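# A Robotics Club That Starts on the Screen

*October 8, 2019*

The robotics club at Birnovgate meets in a computer lab on the second floor, between a supply closet and a room full of music stands. There are 32 members this fall, and most of the work they do in the first half of the year never leaves a monitor.

The club had the usual arrangement until two years ago. It bought a kit, the kit went on a bench, and four or five students built while everyone else watched. Parts went missing. A stripped gear could stop the whole group until a new one came in the mail. In March of that second season the main arm burned out a motor a week before the regional meet, and the team went with a machine that could only turn in one direction.

After that the members voted to spend their money differently. They kept one small arm for the spring and moved everything else into simulation. The software they settled on is called Roltik. It runs on the school's ordinary desktop computers, slowly, and it lets each pair of students have a robot of their own to program. If a pair writes code that drives an elbow through a table, they press reset.

The Uibo Challenge, the contest the club enters, was set up with this kind of team in mind. Schools get the same virtual room, the same two-armed robot and the same set of tasks. They send in code, the organizers run it, and the results are posted in a table. A total of 379 teams signed up this year. Entry is free for public schools.

Task one is a warm-up in which the robot has to touch four marks on a table. Task two is stacking. Task three, the one the club has been stuck on since the second week of school, is sorting with both arms. A ball has to be picked up and put into the tray of the matching color. Points come off for dropping it, for bumping a tray out of place, and for time.

It sounds easy, and the younger members say so when they join. Then they try it. A ball rolls. Close the fingers a little too low and it squirts out to the side. Close them too high and there is nothing to hold. The first version of the club's program got the grasp right once in 20 tries, and the pair who wrote it were pleased with that.

The current version does better. It brings the hand straight down, waits for the ball to stop moving, and closes the fingers in two stages. The wait was a seventh grader's idea. It costs time on every run, and there was an argument over whether to keep it that took up most of a meeting. They kept it.

The harder problem now is the path. With two arms working over one table, the elbows get in each other's way, and the shortest route for one hand is often through the other. The students have been drawing the reach of each arm on graph paper and coloring in the places where they overlap. One sheet is taped to the lab door.
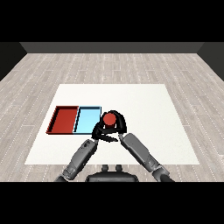
Every run is saved, including the bad ones. By the end of September the club had logged 2,491 of them, sorted into folders by what went wrong. New members spend their first two meetings reading through the folders and writing one line about each failure they look at. Some of the lines are useful ("hand came in sideways"). Some just say "no."

The club has a small budget, and almost none of it goes to the simulator. The largest expense this year is bus fare to the Punis workshop, a day of talks and practice sessions where teams can try their code on real arms. Last year the club's stacking program, which had worked well on the screen, knocked over its first tower there. The table was slightly lower than the one in the software. The students measured it with a ruler, changed one number, and got three blocks up before their turn ended.

Several of them brought that up when asked what they had learned in the club. They now add a small random change to the table height in their own tests, and they have started doing the same with the weight of the ball.

The code for task three is due at the end of the month. Until then the lab stays open an extra hour after school, and pairs sign up for computers on a sheet by the door. The three fastest machines go first.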